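About Zisley

Zisley teaches robots small table jobs by hand. We started with one bench and one arm, and now run 37 benches in the old Jetlow building. Still the same idea. A person drives the arm, the arm records, the robot learns from what the person did.

Most of our customers can't write code and shouldnt have to. They know the job. We sit somebody at the controls and they do it, over and over, till there's enough to train on. Usually 200 runs a task. Sometimes 2000 – soft stuff takes longer, and so does anything that rolls.

What we do

1. Grip work. Picking up, holding, letting go over a target. Round things are where every new operator starts, usually with a printed card to aim for.

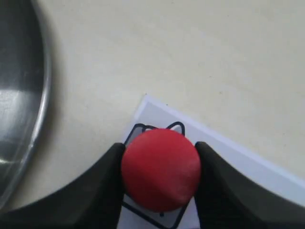
2. Game tasks. Ludo-type boards, dice, pawns. Sounds silly, but a board game packs a lot in. Small pieces, printed squares, turns, a rule for what comes next. Good practice for kitting and sorting jobs later on. We keep the setup plain: a paper track, one piece, a wooden die, a steel plate on the table.

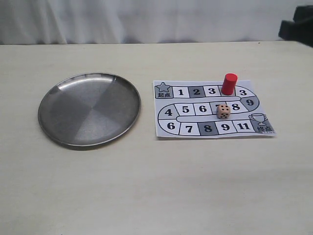

Operators train for a week before their runs count. First two days is just driving, no recording. After that they work in pairs, one at the controls and one resetting the table, and swap every hour. Bad runs get marked and kept, we don't throw them out. The learning team wants those too.

3. Remote sessions. Same controls, longer cable so to speak. Our Kundholm office can drive the benches here from 7 in the morning, and the views from the wrist camera are all they get for close work. Takes some getting used to.
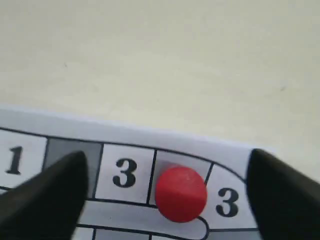 Wrist view: red piece on the top row of the track, between the fingers.

How we work with you

Send us the objects, or a list. We build the table, write a one page task sheet and send it back for your OK. Then recording. You get every run with both the wrist and table views, plus operator notes. Our biggest set so far is 3672 runs, done for Yakubu, and it was finished in December.
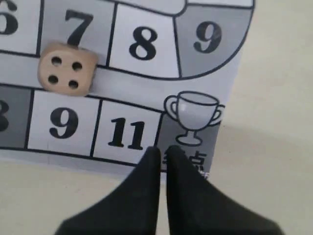
Pricing is by the run, not by the hour. Reset time is included. If you want to come drive the arm yourself, do – most customers try it at least once and it makes for a better task sheet. Parking is behind the building, use the side door, the front one sticks.

We are hiring operators. No experience needed, steady hands help. Evening shifts avialable.

Related pages
Our benches
Task sheet template
Operator jobs
Working with Kundholm
The Yakubu set: notes on a long project
Visit us at Jetlow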